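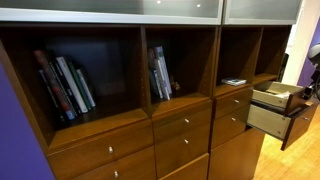
Wall unit, upper cabinets and open cubbies

PESTIER BOOKS — reading room and stockroom check, January
Checked by: Remedios Carretero
Start 7.40 am, before opening

Front door, lock and closer — OK
Aisle clear to the back exit — NO. Two cartons of the Gondau fantasy trilogy across it. Moved. Please don't put them back there.
Exit sign lit — OK
Extinguisher tag current — OK, pin in place
Shelves fixed to wall — OK except bay 30, top bracket loose. Hardcovers off the top until its fixed.
Step stool — rubber foot missing. Tagged out, use the Haneo one.
Stockroom stacks — too high. 200 copies of the Echevarría novel in one pile, leaning. Split into four please.
Launch stock — 3000 bookmarks arrived, box was on the stairs. Now under the counter.
Power board at signing table — overloaded, kettle unplugged. Kettle stays in the kitchen.
Lights — one tube flickering over Crime. Job no. 1243 logged with the electrician.
Carpet edge by Poetry — lifting again, taped for now. Tape is not a repair, want a quote.
First aid kit — low on bandaids, no eye wash. Orderd.
Heater — not tested, ran out of time

Recheck bay 30 and the carpet before the Echevarría reading. Chairs no closer than a metre to the back exit — last time they were.

R.C.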